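Workshop tips: getting a two-armed robot to plug in fuses without believing the brochure

I keep a page of tips for the small automation bench, and most of them come down to spending less time on the clever software and more on the dull parts. Byung-chul Oh disagrees with half of these. He's welcome to write his own page.

1. Pick a fiddly job, then shrink it

Blade fuses into a small fuse block is plenty. Every planner demo I've sat through at Tendel moved a big foam cube from one side of a table to the other, and I learned nothing from any of them. Start with one fuse and one slot. Keep the colours different, so when the perception code mixes up two parts you can read it straight off the log.

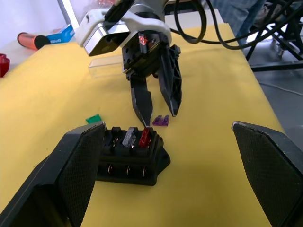 2. Don't trust the confidence score

Ours will happily report a clear fuse at high confidence when it has latched on to a bit of glare. Clear plastic is the worst of the lot. Move the lamp, run detection again, and if the pose jumps, throw the number out. I logged 164 detections one evening in October and the score told me next to nothing about which ones were any good.

3. Cap the planner

Give it a time limit and make it fail loudly. Woo-jin Ryu had ours set to 2000 iterations, and all that bought us was a longer wait for the same silly elbow-out path. I dropped it to 112 and haven't missed the rest. Put both arms in the collision model as well — the fingers included, at their real width. The default model that came with Moon had ours far too skinny.

4. Check the block before you blame the controller

Look at which way round the block is sitting. A few degrees of rotation is enough to put a fuse leg on the rim of the slot, and a position controller will just keep pushing.

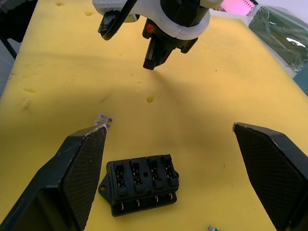

Set a force limit for the last 8 millimetres and let the wrist go soft from there. People at the Bernumville meet-up will tell you a learned policy sorts this out by itself. Maybe. I'd want to see it on a block it hasn't met before, with somebody else choosing the slot.

5. Save the failed runs

The Tedau logger bins them by default, which is a daft setting. Turn it off, and write the slot number and software version in the notes field while you still remember them.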